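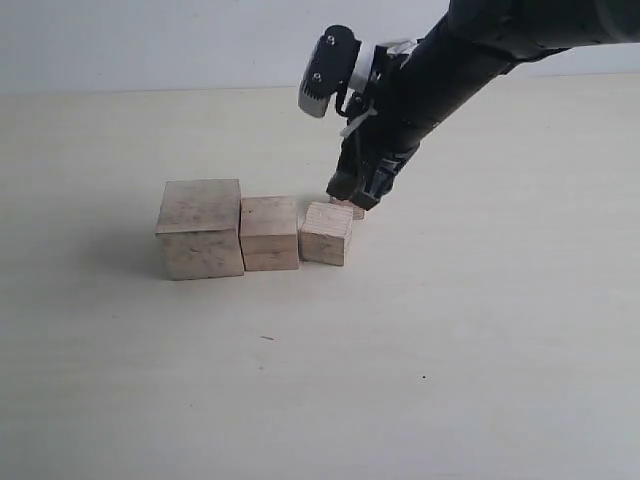
Finishing bare wooden blocks: oil, wax or leave well alone?

plernham_pete
Evening all. Four unpainted blocks, going down in size, meant for a nephew who will mostly throw them. The big one has gone a bit grey and mottled, and the third is a yellower tan with the striations showing on top. My wife says sand the lot until they match. I say they look fine. Please agree with me.

Svatopluk Gajdoš
They look fine. Take the sharp edges off with 120 grit and go and have your tea.

mrs_ovside
They do not look fine, they look like offcuts. The second one has a line across its front. Is that two bits glued together? If it is, I'd want to know what glue before a toddler starts licking it.

plernham_pete
Could be a seam, could be the grain. They came out of a shed in Forsyth in May and the shed isn't talking. I'll admit to a few blemishes.

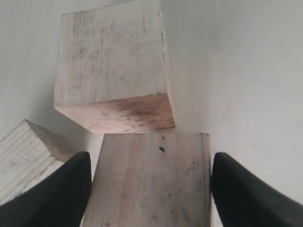

The specks don't bother me, I'd call those character. A nick in an edge is another matter, and so are splintery bits. Those will have to go, nephew or no nephew.

Bogdan Kołodziej
Small dark spot on a pale face could just be a pin knot. Poke it with a needle. If it's soft, dig it out and fill it. Then 3 thin coats of food-safe oil, a day between each.

Svatopluk Gajdoš
Three coats! It's a block, Bogdan, it isn't a sideboard.

Bogdan Kołodziej
One coat goes patchy on end grain. I've made about 91 of these for the Divus fair and had one complaint, from a man who'd stood on his.

mrs_ovside
Still want to know about the glue.

plernham_pete
Compromise — sand the edges, leave the colours, oil on Saturday. My wife has read this thread and is siding with mrs_ovside.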